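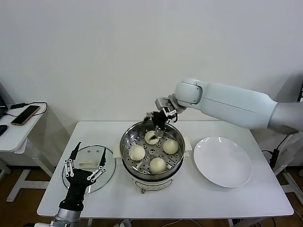
*Four buns in the steamer, a gripper above them, and a plate waiting on the right.*

I asked Chanida Thongdee for an hour of her Monday and ended up staying until they turned the lights out. She runs the kitchen tests at Pimance, a small outfit on the second floor of a former print shop in Tenby, and I had one question for her, the same one my mother asks me every time I write about this stuff: can it do the chores yet?

"Which chores?" she said, before I'd even sat down. "Ask me about one chore. I can answer one chore."

Okay then, buns! Getting steamed buns out of the basket and onto a plate. I figured that was a softball (I've done it half asleep, with a phone in one hand). Chanida laughed at me, nicely.

"A bun is a terrible thing to pick up," she said. "It's round on top, so you slide off. It's soft, so if you squeeze harder to stop sliding, you leave two dents in somebody's lunch. And the bottom likes to stay behind on the metal. You do a little twist when you pull one off, right? You don't know you do it. I had to watch my own hands for a week before I could describe it."

The basket doesn't help much either. It has a wall, so the fingers have to come down from above, and the buns sit close enough to each other that going after one can mean bumping its neighbor. I asked whether the two-finger gripper or the hand with all the fingers was better at it, expecting her to say the hand. It looks so much more like the right tool!

"People always want it to be the hand," she said. "Two fingers, I know where they are. More fingers is more chances to touch the wrong thing. But then I ask for the lid, or a wet cloth, and I want the hand back. We argue over it at lunch, mostly me and Kowalchuk."

Kowalchuk is the software side of the place, and he wandered in around then to steal a chair. He told me they had logged 2470 bun pickups since May, and that the first 200 were so bad they kept them in a separate folder. I asked if I could watch some of those. I could not.

So how good is it now? Chanida was careful here, and I liked her for it. On a decent day, she said, the arm will clear a basket onto a plate without anyone stepping in. Then someone buys a different brand of bun, a bit stickier, and the decent day is over. Her longest run without a person touching anything is 14 baskets.

"My aunt would do 14 baskets before breakfast and talk the whole time," she said. "So, yes, it can do the chore. Would I leave it alone in my aunt's kitchen? No. Give me a few years and a patient aunt."

I pushed her on the shop-floor side, where the money usually is. Pimance did a trial with Sekley, a frozen dumpling company across town that wanted trays loaded at the end of a line. That went better than the kitchen work, she told me, and she didn't seem all that thrilled about it. The trays were always the same tray. The dumplings came frozen, hard as golf balls, and they arrived in the same spot every time.

"They got through 2000 in a shift and I was bored by ten in the morning," she said. "The customer was very happy. I drove home thinking about buns."

What about speed, I wanted to know, because every video I've seen of this kind of thing seems to be sped up. She nodded at that. Hers are slow, and she'd like them to stay slow for a while. A fast mistake next to a hot steamer is a mess on the floor and an afternoon of cleaning up, and guess who does the cleaning up.

"Me, with a mop," she said. "We don't have one that mops."

I asked what she'd want at home if she could have any single job taken off her hands tomorrow, never mind whether it's possible. I was sure she'd say laundry. Everybody says laundry. She thought it over for a good while and picked scrubbing the steamer basket, all those little holes, with dough dried into them. Kowalchuk said that was at least two projects. She told him to write it on the board, and he went off to find a marker.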